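How does soap get grease off?

Try rinsing buttery fingers under the tap. The water runs straight over the butter and your fingers stay slippery. Add a bit of soap, rub, rinse again, and the butter goes. Why?

Oil and water do not mix. If you pour cooking oil into a glass of water, the oil floats on top in a layer. You can stir it hard, but after a while the layer comes back.

Soap is made of tiny parts called molecules. They are much too small to see. Each one is long and thin, and its two ends behave differently. The head likes water. The tail stays away from water and sticks to oil.

When you rub soap on greasy hands, the tails push into the grease and the heads stay in the water. Rubbing breaks the grease into small drops. Each drop ends up with soap all the way round it, tails in, heads out. A drop like this is called a micelle (say "my-sell"). Water can carry it away down the plughole.

Do you need lots of bubbles? No. Bubbles are air trapped inside a thin skin of soapy water. Some soaps make very few and still clean well.
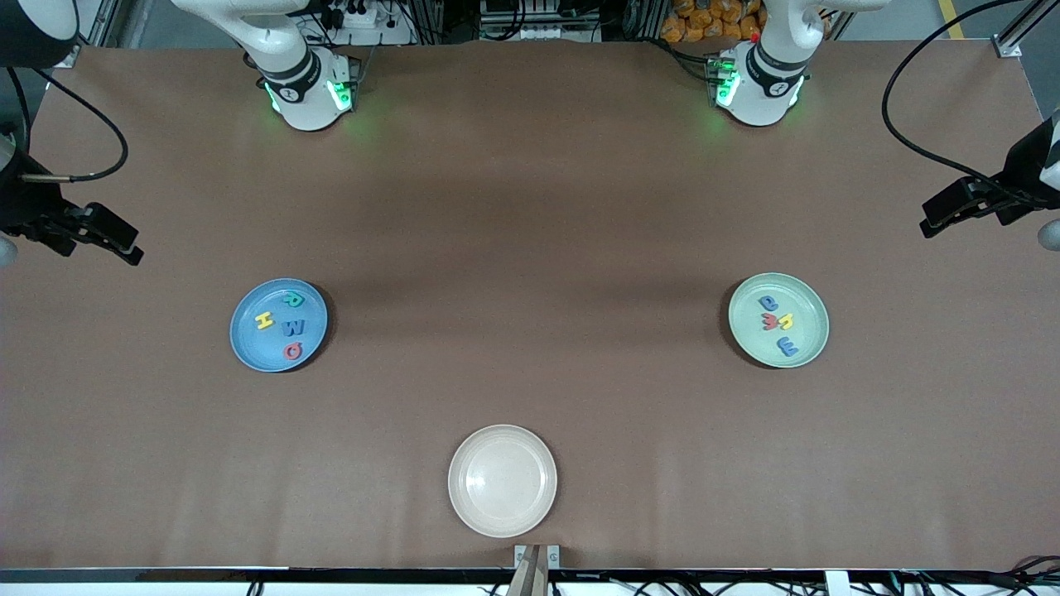 Washing-up liquid does the same job as soap, and you can test it at home. You need butter, a sponge and some plates. Three round ones set out on brown paper, like these, are enough, and the paper can catch any drips. Rub a little butter on each plate. Wipe the first with cold water, the second with warm water, and the third with warm water and one drop of washing-up liquid. Then run a clean finger across each plate and write down how it feels. Ask an adult to check that the warm water is not too hot.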